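The Baveo

Ramiro Casado bought the trailer in Tirnthorpe from a man named Fülöp, who wanted 3000 for it and would not come down. It was a Baveo, the short model, with one window on each side and a door you had to lift before it would close. Ramiro paid him in cash on the hood of the truck. Fülöp counted it twice and then went inside for the title.

"The left tire's old," he said when he came back. "Keep it under 47."

"Miles an hour?"

"I never had it faster than that."

The drive home to Andstead took the whole afternoon. Ramiro stayed in the right lane and let everyone go by. When he stopped for gas he walked around the trailer and put his hand on both tires, and then he checked the hitch, and then he checked it again after he had paid. A woman at the next pump asked if you could stand up in it.

"I can," Ramiro said. "I don't know about my brother."

He parked it beside the garage and slept in it that same night, before he had cleaned anything. The bed folded down from the wall on two chains. The mattress was thin and smelled like a basement. Around two in the morning it started to rain, and he lay there with a flashlight and looked at the ceiling vent, waiting for a drip. None came. He turned off the flashlight and listened to the rain until he fell asleep.

In October he put on new tires and fixed the door. He took out the stove, which he didn't trust, and built a shelf in its place. His brother came over to look. He could stand up if he took off his hat.

"Where are you going to go in it?" his brother asked.

"I haven't decided."

"You should decide. You've got a whole trailer." 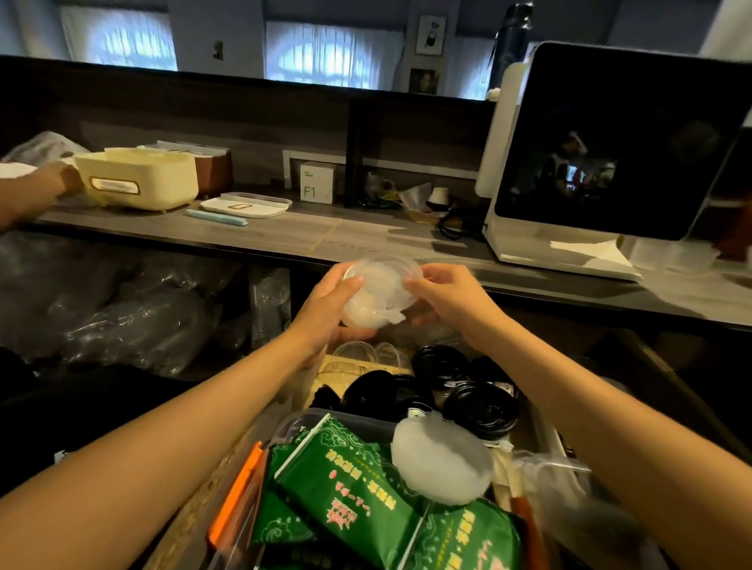 Ramiro started with the food, because the food was easy. Their mother had always packed for a trip the same way, everything in boxes and every box full, and he found he did it too. Green packets with white clouds and red and white Chinese characters went into an open storage box, and a clear round container with a crinkled white liner was for that box as well. His brother sat on the step and read the map out loud, mostly the names of lakes.

"This one's 34 miles," he said. "You could be there for lunch."

"That's too close."

"It's a lake. What do you care how close it is?"

Ramiro thought about that. He pulled the door shut to test it — it closed the first time — and went to back up the truck.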